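8 August 2021
Bredeo rig, wrist cam perception + two-arm planning

Picking up from the branch I left half merged. Goal today: get the self-mask good enough that the planner stops treating our own fingers as an obstacle at 4 cm.

Old mask was a fixed polygon drawn by hand, fingers fully open. Useless as soon as the grip width changes. Replaced with a mask rendered from the joint state, dilated 9 px. Runs inside the Harkodum node, so no extra topic to keep in sync. Remember to rebuild that BEFORE the planner, lost time on it again.

Replayed 294 saved frames offline. Finger pixels leaking into the cloud in 87 of them, nearly all along the stepped top edge of the left finger, where the light catches. Bumped dilation on that side only. Ugly but fine for now.

Then the bowl. Orange and yellow bands, rim partly behind the left finger from the wrist view, and the fitter wants a whole circle so it puts the centre too far left. White plate on the patterned cloth has the same problem lower down, just the curve of the rim to go on.

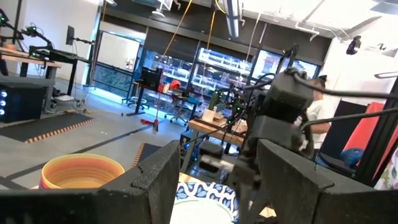 Second arm in view

Bigger headache. It sits right of centre and its cables loop off to the right, thick one over the top, another lower down. Kemppainen model has links only, no cables, so they come through as unknown clutter and the planner goes the long way round. Tried a padded capsule on the upper links. Better, but now it refuses some starts that are perfecty fine.

Person behind the arm gets merged into the same cluster. Not acceptable – split by depth before anything else gets tuned.

Todo
- partial arc fit for bowl and plate, min 5 edge segments
- cable volume from joint angles, not a fixed capsule
- depth split, then rerun teh whole replay set
- ask Fisbridge if the November release still breaks the old calib format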